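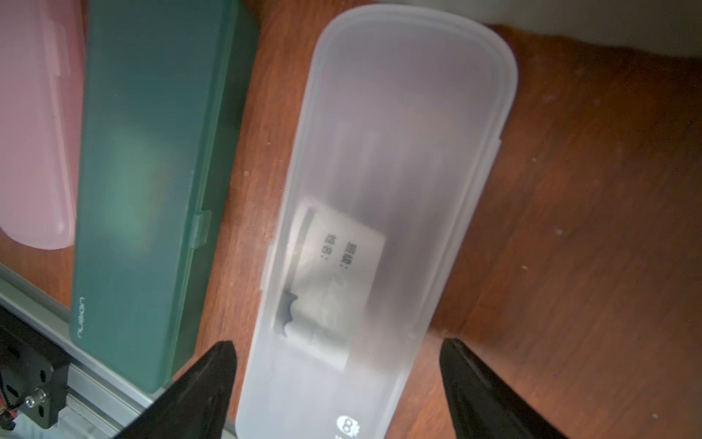 Trois étuis en plastique, sur le bois brun-rouge de la table.

Je reprends le classement du petit matériel de bureau là où je l'avais laissé en septembre, c'est-à-dire aux étuis. Les tiroirs sont faits, les câbles aussi. Restaient les boîtes allongées, que j'accumule sans méthode et dont le contenu m'échappe dès qu'elles sont fermées.

Le critère que j'applique est simple : peut-on savoir ce qu'il y a dedans sans ouvrir ? Le blanc givré passe à moitié. On distingue à travers le plastique une carte blanche rectangulaire avec deux courtes lignes en caractères chinois, chacune terminée par un deux-points. Je ne lis pas le chinois, mais la ponctuation suggère des champs à remplir, du genre nom et classe. Le reste se réduit à une masse blanche froissée et à une forme sombre, courbe, le long d'un côté. Suffisant pour savoir que l'étui n'est pas vide, insuffisant pour décider dans quel tiroir il va.

Le vert canard foncé, marqué « nusign » en petites lettres claires, est mat et à peine translucide. À l'usage, je le traite comme opaque. Même décision pour le rose pâle. Un étui opaque n'est pas un défaut en soi, à condition de lui affecter un contenu fixe et de s'y tenir. C'est la règle que je n'ai jamais respectée.

Nouvelle affectation, donc :

Blanc givré : contenu variable, crayons et feutres en cours d'utilisation. C'est le seul des trois où un coup d'œil apporte quelque chose.
Vert foncé : instruments de tracé. Compas, porte-mines, mines de rechange en tube. Contenu figé.
Rose pâle : consommables. Gommes, cartouches, recharges de correcteur.

J'ai hésité à coller une étiquette sur le vert. J'avais essayé l'année dernière les étiquettes Clivach sur d'autres boîtes, avec un résultat médiocre : l'adhésif tient bien sur le carton, mal sur le plastique à surface mate, et le coin finit par se relever au frottement dans le sac. Une carte glissée à l'intérieur ne se décolle pas, mais elle ne sert à rien sous un couvercle sombre. J'ai renoncé. Avec trois boîtes de trois couleurs, la couleur suffit comme code.

Sur la fermeture, une remarque. Les languettes qui dépassent sur le flanc sont commodes pour ouvrir d'un pouce, moins pour le rangement serré. Dans un bac à la largeur juste, une languette accroche la paroi ou l'étui voisin. Je place désormais les étuis sur la tranche, languette vers le haut, ce qui impose un bac plus profond. Le mien est un Grustomow, modèle bas, hauteur intérieure de 80 mm. Ça passe, à condition de retirer le fond en mousse.

Les extrémités arrondies coûtent de la place. Un étui rectangulaire de même longueur accepte une règle posée contre le bord ; avec une extrémité arrondie, il faut la mettre dans l'axe, et elle gêne tout le reste. Mes règles courtes sont parties dans le plumier Histley, qui est laid, droit et pratique.

Pour l'entretien, rien de compliqué : eau tiède, liquide vaisselle, chiffon doux. J'évite l'alcool sur les parties imprimées, après avoir effacé la moitié d'un logo sur une ancienne boîte. Pour les traces de graphite incrustées dans le fond, une gomme blanche ordinaire donne de bons résultats. J'ai aussi testé un papier abrasif grain 3000 sur une rayure, sur un couvercle mis au rebut : la rayure disparaît, remplacée par une zone terne plus visible qu'elle. À éviter sur un plastique givré, dont on ne retrouve pas l'aspect d'origine.

Le bac compte 4 compartiments. Trois sont pris, le dernier reste libre pour les surligneurs, qui vivent encore dans un gobelet Yousafzai fendu sur la hauteur. Je n'ai pas trouvé d'étui assez épais pour eux : les modèles courants se ferment mal dès qu'on superpose deux rangs de corps larges, et forcer sur la languette finit toujours par la blanchir au pli.

Prochaine étape, les trombones et les agrafes. Les boîtes d'origine en carton sont éventrées et je cherche quelque chose de plat, avec couvercle vissé de préférence.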